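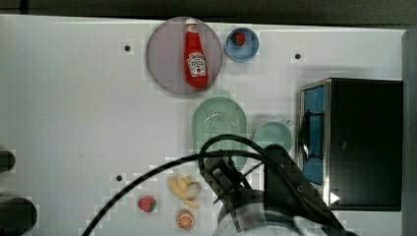
Table 2, toy kitchen set, before lunch. Ketchup on the big plate, strawberry in the small blue bowl.

May 17, 2012

Continued with the kitchen set on the white table. Yesterday I made a list of the pieces but I did not write where each one goes, so this morning I had to think again from zero. I write it down now.

Layout as it stands:
Large see-through plate (the greyish mauve one) at the far side, near the middle. The ketchup bottle lies on it with the white cap pointing away from me.
Small light blue bowl directly right of the plate, with the strawberry.
Mint green colander in the centre, nearer to me than the plate and the bowl.
Pale green round one with the small handle to the right of the colander, against the left side of the oven.
Toaster oven on the right, door facing left.

I am not happy with the pale green piece. It sits too tight to the oven. If the door must open fully, it needs free table in front of it, and I have not measured how much. Decha Nuchit thinks we should push the oven back and leave the small things alone. I would prefer to move the small things, the oven is heavy and every time we shift it the others lose their places also. To be decided.

Weights, for the record. Oven without the tray: 1,110 g on the parcel scale. This cannot be right for an oven of this size, I think the scale was still in the wrong mode. Repeat on the other scale. Strawberry: 6 g, kitchen scale, this one I believe.

About names. In the old notes the colander is called "strainer", "basket" and one time "green sieve". From today please write colander. The pale green one we call cup, even if it looks more like a bowl, so that it is not mixed up with the blue bowl. The plate is only "plate", there is no second one in this set.

The plate is a little difficult to see in the pictures when the ceiling lights are all on. The bottle makes a red reflection in it, which looks quite nice, but the rim is weak against the white table. I looked in the Flostby catalogue for the same size in a solid colour. They have a dark blue, 200 mm, but I suspect ours is larger. Must measure ours first — I did not have the ruler, it is in the Zalewska box again.

The table top: wiped with the mild cleaner (Tindine, diluted). It is still slightly shiny after. Decha suggests a matt cover sheet, I would wait with it, a sheet moves under the dishes.

To do:
Measure the plate and the clearance at the oven door.
Weigh the oven again.
Mark the corners of the oven with tape, thin one, so it can go back to the same place.
Ask Clandis if they still sell single pieces of the food set. We miss the lemon from November.

Rest of the set stays in the drawer until the oven question is closed.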